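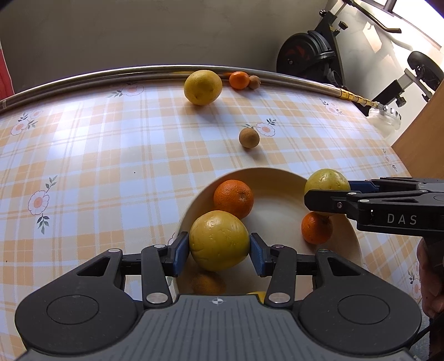
Dosov Community Kitchen: Second Progress Report to the Jurnska Fund

May 2, 2022

Where we are

The kitchen is open. We say this first, having opened our last report with the words "expected shortly" and then spent the winter finding out what they meant. Breakfast is served four mornings a week in the old chapel hall, and we now feed 72 people on a normal morning, more when it rains and fewer when the bakery across the road has a sale.

Money

Of the 3,000 you released in the second payment, 2,000 went on the extractor hood and its installation. The quote was lower. The installer discovered a second ceiling above the first one, and the second ceiling was billed separately. The rest went on shelving, a secondhand dishwasher and one very long hose. Receipts are attached in the order we found them.

Food

Fruit remains the difficult line. Bananas leave the table before the coffee is hot. Grapefruit has its loyal following, small but vocal, and we have started serving it with sugar on the side, after which the following grew. Oatmeal is popular with everyone who makes the menu.

Stasex Wholesale delivers twice a week and has been reliable apart from the delivery of 11 cases of canned beets, which we did not order and which they did not want back. Suggestions are welcome. We have already tried soup.

What has not gone well

The booking sheet. Your last letter asked us to record how far people travel to reach us. We put out a form, and most people wrote "not far." One wrote "too far." We would like to drop this measure, or at least agree on what counts as an answer.

The evening cooking class has also been slow to start. The hall is shared with a choir, whose rehearsal schedule is longer than ours and was there first. We have been offered a smaller room upstairs with a sink but no stove, and are working on a course in salads.

Next period

By the end of June we plan to add a fifth morning, replace the back door lock and finish the food safety training for the newer servers. The third payment, when it comes, will go mainly toward the fridge. The present one works well if no one opens it.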